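Edge-glued panel

An edge-glued panel is a flat board made by joining narrow strips of solid wood side by side with glue. It is used for table tops, shelves, worktops, stair treads, chopping boards and furniture parts. It differs from plywood, in which thin sheets are stacked with the grain of each layer crossing the next, and from chipboard, which is made from pressed particles. In an edge-glued panel the grain of every strip runs the same way, and the panel behaves much like a single wide plank.

Background

Wide boards cut from a single trunk have long been costly, and they tend to cup as they dry. Joiners dealt with both problems by gluing narrower boards edge to edge. Until the twentieth century most used animal glue, which was applied hot and softened again if it became damp. The edges were planed by hand, often with two boards clamped face to face so that any error in the angle of one was cancelled by the other.

Factory production depended on powered planers and on synthetic glues that set quickly under pressure. The Raltstead works, founded by the joiner Zachary Sutherland, began by making school desk lids and later turned to kitchen worktops. Its first order book lists 534 lids, most of them in beech. The works closed after a fire in August 1961 and was not rebuilt.

Manufacture

Timber is first dried in a kiln, then left to rest so that moisture evens out through the thickness. The boards are ripped into strips, and knots, splits and bark are cut away. Strips may run the full length of the panel, or be made up from short pieces with finger joints. Full-length panels usually cost more.

Glue is spread on the edges and the strips are pressed together until it sets. White PVA glue is common for indoor use. Panels are then planed or sanded to thickness and trimmed square. Opinions differ on whether the growth rings of neighbouring strips should face in opposite directions. Nuria Alcaraz, in her workshop manual Parnel, favours alternating them to keep the whole panel flatter. Clementina Salgado argues that with narrow, well-dried strips the choice makes little difference, and that appearance should decide it.

Timbers

Maple, beech, oak, ash, birch and pine are all widely used. Maple is hard, close-grained and pale, and is often picked for kitchen surfaces. Its sapwood is nearly white while the heartwood is darker, so a panel that mixes the two has a banded look. Some makers sort strips by colour before gluing — a slow job, usually done by eye — and sell the results as separate grades. 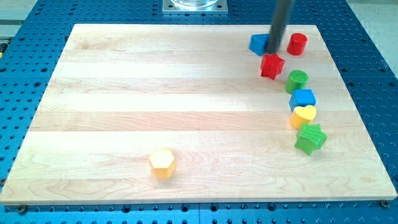
Grading is not uniform between makers. Letters are often used for the quality of each face, with the better side given first, but one firm's top grade may allow small knots that another would reject. Seidu Eshun's survey of the trade recommended that buyers ask for a sample before placing a large order.

Movement and care

Wood swells and shrinks across the grain as the air around it becomes damper or drier, and hardly at all along its length. A wide panel must therefore be free to move. Table tops are commonly fixed with slotted brackets or wooden buttons. A panel screwed down tightly along both long edges may split in a heated room.

Both faces should be given the same finish. Oil is easy to renew but needs regular attention; varnish lasts longer but is harder to repair.

See also

Butcher block
Finger joint
Plywood

Last revised 16/01/2014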